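**Best way to store painted bar stock in a big metal bin?**

Got a big open-top sheet metal bin on the bench, short bars loose in the bottom, two colors. Everything ends up crossways and the paint is getting chewed. Dividers? Liner? Budget is small. Bin has been in use since February and the floor is already scuffed pretty bad.

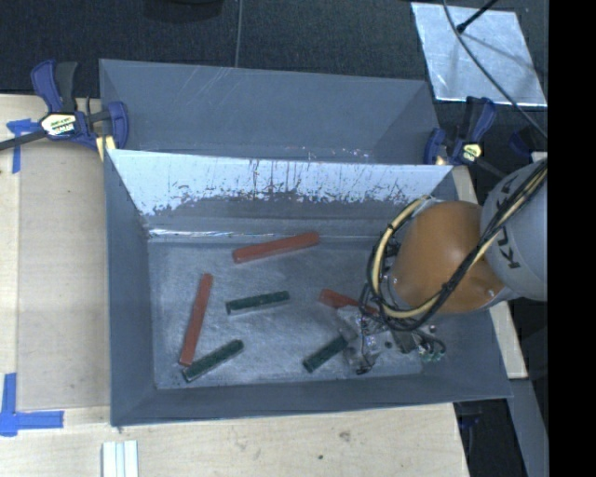 *Red and green bars in the bin, Sunday*

Would like to keep the one bin if I can, bench space is tight.

posted by Ultis_bench

---

**marchal9**

Liner first. Rubber mat, cut a bit oversize so it doesnt creep. Then one divider down the middle, reds one side, greens the other. Your reds look longer so measure those before you cut anything. I did mine in 2 evenings, most of it was waiting on glue.

Dont use carpet. Holds grit, grit eats paint.

---

**irnell_shop**

just get 2 smaller bins

---

**Bernton Dave-less**

Agree with the mat, not so sure on a fixed divider. If you ever change lengths your stuck with it. Slotted strips on the side walls, drop-in panel, move it when you need to. Also deburr the top rim of the bin if you havent, thats where mine got scratched, going in and out, not on the floor. File and 9 minutes, done. Touch up paint after, let it cure overnite before they go back in.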